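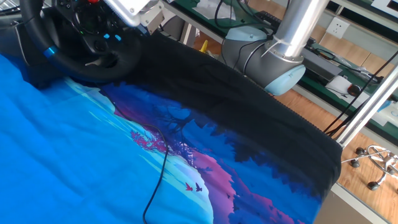

Cloth with a printed night landscape, trees and pale blue hills

Ikmont to Breneo on foot, is the ridge path all right in winter?
Posted by hillfoot90, 7th June

I want to walk from Ikmont to Breneo in February and can't decide between the ridge path and the valley track. My map is an old one and shows the ridge path as a dashed line for the last part, after the Laskowska farm turning. I don't mind a climb but I do mind a steep descent on mud, as I have a bad knee. I will be on my own with a small dog on a lead. Are there many stiles? And is there a bus back to Ikmont or do I need to leave time to walk both ways?

3 replies

Nesarside
I walk this way most months. The ridge path is open all year and the dashed part is easy to find now, with yellow arrows on the posts. From Ikmont church you go up behind the allotments, through two gates, and then it is a steady pull to the top at 1,851 feet. The top is wide and grassy and drains well.

The part you should think about is the drop into Breneo. The last 300 yards go down through a beech wood and the ground is clay. In February I use a pole and take it slowly. With a bad knee I would leave the ridge at the second cattle grid and follow the farm lane down instead. It adds a bit of distance but the surface is hard the whole way.

There are four stiles on the ridge. Three have a lift-up gate for dogs. The fourth, by the water trough, doesn't, so you need to be able to lift yours over. Sheep are on the top from autumn until spring, so keep the lead on.

The bus from Breneo to Ikmont goes from outside the hall. The winter timetable is thinner than the summer one and the last bus is in the middle of the afternoon, so check before you set off.

mapcase
Valley track. It floods by the Nesar footbridge after heavy rain but you can get round it on the road, 100 yards or so of verge.

Old_Boots_Breneo
I don't agree about the farm lane being hard all the way. The bottom corner gets a lot of tractor mud and it was over my ankles last winter. It is still better than the wood. Allow 90 minutes from the top if you go down that way, and take a torch. Parking in Ikmont is free behind the church, but not during services.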